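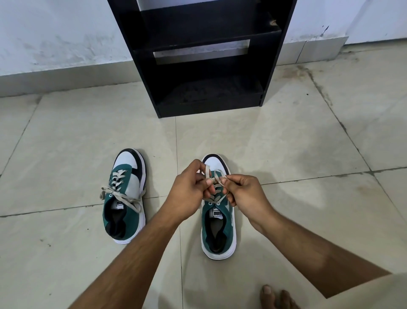

Tying a shoe takes me a few seconds, and I've been doing it since kindergarten. So when the folks at Grultora told me their two-armed cell spends most of its maintenance budget on shoelaces, I laughed, and then I asked if I could come to Conindale and watch.

I got there on a Tuesday, at the hour when the cell gets its morning going-over. It's a smaller thing than I'd pictured: 2 arms on a post, a head with a camera in it, and a low platform where the sneakers go. The crew calls the left arm Jia and the right arm Pavel (the names came taped to the shipping crates and they stuck). Pavel is the fussy one.

Setup starts with the fingertips. They're soft rubber pads that slide onto the metal fingers, and every pad gets wiped with a damp cloth and pinched against a scrap of lace. If the scrap slips, the pad goes in the trash. A fresh set lasts 2000 ties, give or take whatever mood the laces are in, and flat cotton laces chew through them faster than round ones. I was handed a used pad and it was as shiny as a bowling ball!

Next comes the part I could have watched all day. Somebody ties a shoe by hand, slowly, with the view looking straight down past the forearms, same as the cell gets from its own head. One shoe done, then the other: pinch, loop, wrap, pull through. The crew plays it back next to the cell's own attempt and looks for the spot where the two part ways. It's nearly always the first loop. People hold that loop just above the top eyelets without thinking about it, and Pavel likes to lift it too high, so the whole bow comes out floppy.

The fix is a wrench and some patience. Pavel's wrist has a belt inside that stretches, and a stretched belt means the fingers arrive a hair late. The cover comes off, the tensioner gets a nudge, the cover goes back on, and they run 40 ties before anyone is allowed to go get coffee. The first time I watched, Pavel dropped the loop on the second try and we all groaned like it was a missed free throw.

I asked what the worst repair had been. A cable in Jia's elbow, apparently, rubbed through from bending the same way all winter. The replacement took 62 minutes, most of it spent looking for a screw that had rolled under the platform. They route that cable on the outside now, with a bit of slack and a cloth sleeve.

Before I left I put my own foot up on the platform. They made me take it down again, but they did let me swap the pads.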